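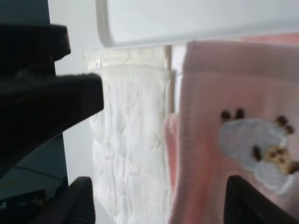

**Yaw Baidoo:** Folding is the wrong benchmark for household robots. A flat rectangle on a bare table is close to solved. Hanging stock is harder – with a quilted white cloth next to a pink knit blanket, where does one item end?

**Ayanda Xaba:** Disagree. We logged 2,328 folds at Tiststead and the stacks still leaned.

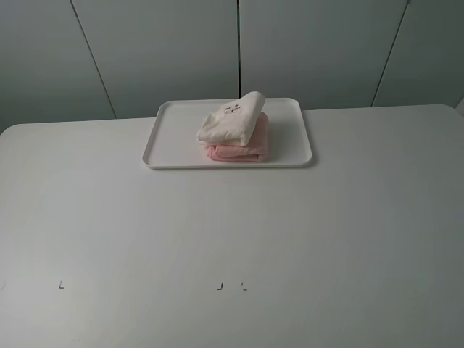
A leaning stack gets refolded by hand, so no labor is saved.

**Yaw Baidoo:** Cycle time?

**Ayanda Xaba:** 300 seconds for 4 towels.

**Kwesi Kwofie:** Too slow for a shop, fine overnight at home. Two arms or one?

**Ayanda Xaba:** Two.

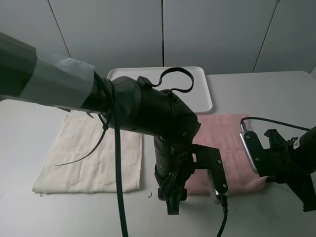

*Both arms over the table, cream cloth left, pink towel right.*

**Kwesi Kwofie:** Then post the regrasp rate.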